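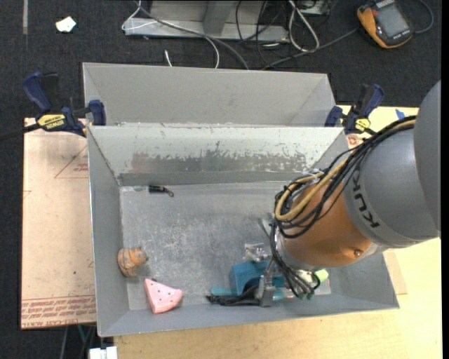
Fig. 1. KUKA arm reaching into a gray sheet-metal bin.

Week 5: Restoring from a backup
Course notes, Erhan Tekin

Last week covered how to schedule a backup. These notes deal with the other half of the job, getting the files back.

Full and incremental copies
A full backup holds every file. An incremental backup holds only what changed since the previous run. To restore from incrementals you need the last full copy and every incremental after it, applied in order. If one is missing, stop at the one before it.

Checking a copy
A log that says "completed" tells you the program finished. It does not tell you the files can be read – for that you have to restore some of them. Compare checksums, then open a few files by hand.

Lab exercise
Log in to Villik and copy the Hastbridge folder to your own drive. It holds 2000 small text files. Make a full backup, change 500 of the files with the script provided, then run an incremental. Delete the folder and restore it to a different location.

Write down the size of each backup and how long each step took. In Matěj Šindelář's run the restore stopped after 971 files when the target drive filled up, so check your free space first.

Hand in 2 pages at most. Read the Bittencourt chapter on retention before the next lab.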